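In Praise of the Slow Local Bus

5 min read

1 February 2021

I took the 3 bus from Drakley to Kiltska again last week, the whole line, end to end, and I want to tell you how much I love it. It takes an hour and fifty minutes. You can drive the same trip in thirty-five. I own a car and it runs fine, and I still find myself at the stop by the feed store with exact change in my mitten, happy as a kid.

I know how this sounds. The county has been talking about cutting the line back to weekdays, and everybody who writes in about it writes about need: people who can't drive, people who work the early shift at the Zuccaro bakery, people with appointments at the clinic. All of that is true and should be enough to settle the matter. But I'd like to say something in favor of the bus that has nothing to do with need, which is that it's wonderful! It is one of the best things we have, and we talk about it like it's a leaky roof.

Start with the route. A highway is drawn by someone who wants you to be somewhere else. The 3 was drawn, as far as I can tell, by seventy years of people asking if it could please stop a little closer to their mother's house. It leaves Drakley heading the wrong way. It goes around the reservoir, doubles back through Grason for the high school, climbs the hill to the old cannery (closed since before I moved here, but the stop is still on the sign), and only then gets serious about going north. I have lived in this county for nineteen years, and there are streets in Grason I know only from the left side of that bus. There's a yard with a whole row of birdhouses painted like little churches. I would never have found it in my car.

Then there's the height. You sit so much higher on a bus! You see over hedges and guardrails, down into the creek, across the fields to the tree line. In September the whole stretch past the reservoir goes yellow and you get it for eleven straight minutes with no need to watch the road. I've had vacations that gave me less.

And you get to be near other people without having to do anything about it. I've missed that badly this past year. We all sit apart now, every other row taped off, masks on, windows cracked even in the cold, and even so I come home feeling like I've been out in the world. Somebody has a cake carrier on their lap. Somebody is learning Portuguese under their breath. Two teenagers are having an argument about a sandwich. You don't join in. You just ride along with it, and it does you good.

I should be fair about the money. The county's own report says the weekend service carried 1,914 riders last year, down from a little over twice that, and I'm not going to pretend the number is bigger than it is. It was a terrible year for buses everywhere. But Grason has 4,000 people in it, and nearly two thousand weekend trips in a year when we were told to stay home looks pretty good to me. I'd call that a loyal crowd. Judging the line by last year is like judging a swimming pool by January.

What I'd ask is that before anybody votes on it, they ride it. Go on a Saturday, when the bus is in the least hurry. Bring a thermos. Don't bring a book, or bring one and don't open it. Sit on the left going north and on the right coming home — that way you get the water both times. Get off in Kiltska and walk 2 blocks down to the river and back, which is just enough time before it turns around.

If you hate it, fine, write your own column. I think you'll be surprised, though. I think you'll start noticing which stop has the good bench. I think you'll get home a little later than you meant to, with cold feet and a head full of other people's back yards, and put something together for a late lunch, and catch yourself looking up the timetable for next week while you eat. That's how it got me.
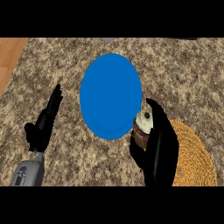
Comments (3)

marshroad: My daughter rode the 3 to school for four years and complained every single morning. Now she's away at college and asks me if the birdhouses are still up. They are. Please keep the weekend runs.

Kiltska reader: Nice piece, but you left out the return trip after dark, when you can see into every lit kitchen in Grason. Best part of the ride!

tworivers: I'd use it more if the last bus north left later than 5:40. Has anyone asked the county about that instead of cutting it?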